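The Room at Skellgate

Marloes Hermans had the key on a piece of green string. She gave it to Kaan at the street door and went up ahead of him, talking over her shoulder about the water meter.

"Thirty-eight stairs," she said. "Your uncle complained about them every winter."

"He never told me that."

"He told me."

His uncle had rented the room for most of his working life. He repaired radios in it, and later, when people stopped bringing radios, he repaired whatever they did bring. The shop sign downstairs had said Yazıcı, after the man who owned the business before him, and he never changed it. Customers called him Mr. Yazıcı and he answered to it. His name was Gökçe, the same as Kaan's.

The lease ended on 18 July 2019. Kaan had the letter folded in his shirt pocket. It said the room was to be left clear, and that anything fixed to the walls would stay.

Most of the clearing had been done in June. Abdelghani Mahrous had come with his van and taken the workbench, the shelves and eleven boxes of parts to a man in Gavano who wanted them. He paid 845 for the lot, in cash, and Kaan had split it with his sister. Now there was the wall to look at, and the floor, and whatever had been missed.

Marloes stood in the doorway. She owned the building and had a form to fill out.

"Walls," she said. "They were green when he moved in. He painted them himself."

"Are they all right?"

"They're fine. He did a good job." She wrote something. "What about the phone?"

"What phone?"

"He had a line put in. I let him do it because he said he'd lose customers. Is the jack still there?"

Kaan went over to the back wall and crouched down. He had sat on this floor as a boy, doing his homework, with his back against that wall and the phone cord running past his ear. When it rang his uncle would hold up one finger, and Kaan had to stop reading aloud. 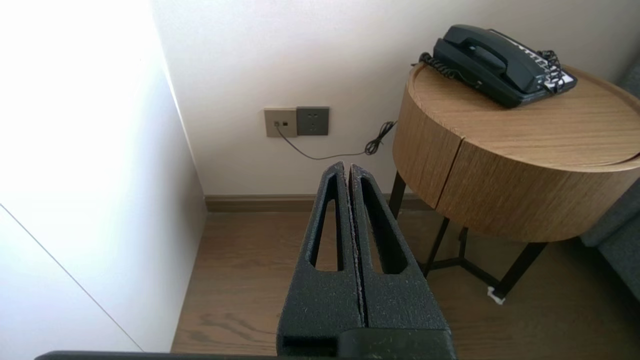

Low on the back wall, the phone jack and the power outlet.

"It's here," he said. "They're both here."

"They don't match."

"No."

"I asked him for white ones," Marloes said. She wrote it down anyway. "Does the outlet work?"

He had brought a lamp for this, because the letter mentioned it. He plugged it in and it came on. He turned it off and on again so she could see. Then he put the lamp by the door with his jacket.

The phone number had ended in 3934. He could still say the whole thing, and he did say it, under his breath, while she was looking at the ceiling. The line had been cut off for years. His uncle had kept the phone on the bench after that and used it to hold down invoices.

"Did anyone call about the room?" he asked.

"A young woman. Laiba Ghauri. She makes bags, or she mends them, I didn't follow all of it. She's coming at five."

"So it'll be a workshop."

"If she can stand the stairs."

Marloes went down to read the meter. Kaan got a cloth out of the bucket he had carried up and started on the baseboard. It was not very dirty. He worked from the door to the corner and did the corner twice. His uncle used to sweep at the end of each day and pour what he found onto a sheet of newspaper, then go through it with a magnet for screws. He kept them in a Ginirico coffee can. The can had gone with Abdelghani. Kaan had not thought to keep it, and he had been sorry about it for a month.

He had telephoned Abdelghani about it once. Abdelghani said the man in Gavano had probably thrown it out, and that he would ask. He hadn't called back.

When Kaan had finished the baseboard he sat back on his heels. Without the bench he could see much more of the wood than he had ever seen as a boy. It was paler than he remembered. He wiped a mark, and it didn't come off, and he saw that it was part of the grain.

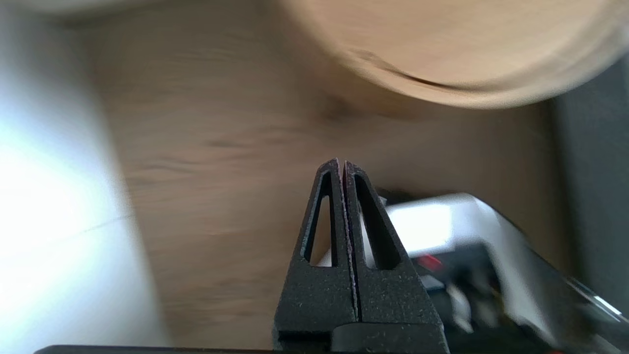 The pale wood, with its darker streaks.

He heard someone on the stairs. It was too heavy for Marloes. A man came in with a cardboard box against his chest and stood getting his breath.

"Kaan? I'm Euan Kerr. I have the place across the street, the locksmith's."

"I remember you."

"You were about so high." He put the box down. "Your uncle lent me some things. I was going to bring them over, and then it was the funeral, and it didn't seem right to turn up with a soldering iron."

Kaan looked in the box. There was the soldering iron with its cord wrapped around it, a set of small files in a cloth roll, and a voltmeter with a cracked face. Under those was a jar of screws.

"Those are his too," Euan said. "He gave me a jar every time I did a key for him. I never got through them."

"Did he ever pay you?"

"No. Just the screws."

Kaan took out the jar and tilted it. They were all sizes, brass and steel together. He put it in his jacket pocket, where it made the jacket hang crooked.

"You can keep the iron," he said. "And the files, if they're any use to you."

"They're good files."

"Then keep them."

Euan picked the box up again. He asked whether the room was taken, and Kaan told him about the bags. Euan said she would want locks, then, or clasps at least, and he went off down the stairs with one hand on the rail.

It was twenty to five. Kaan emptied the bucket in the bathroom on the landing and wrung out the cloth. Marloes called up to ask if he was done, and he said he was coming.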